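Cable and Pouch Storage: Frequently Asked Questions

Which pouch do I need for a single lead?
The Drernow 8 takes one coiled lead with a moulded or screwed connector. The Drernow 11 takes two.

Should the connector go in first?
No. Coil the lead, secure it, then insert the coil with the connector uppermost.
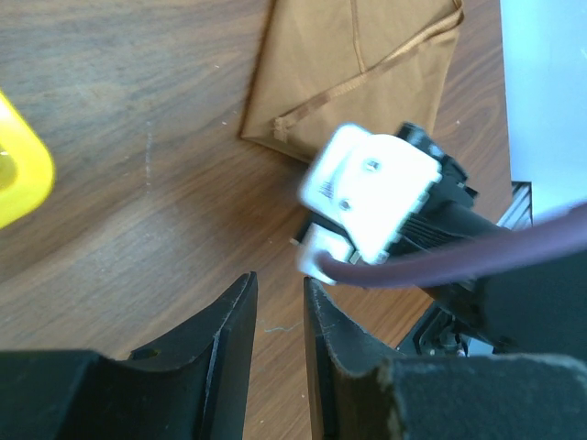

How do I remove lint from a fabric pouch?
Turn the pouch inside out and brush along the seam with a dry, stiff brush. Do not machine wash.

Can I order a replacement drawstring?
Replacement cords are sold separately under part number 728. State the pouch size when ordering.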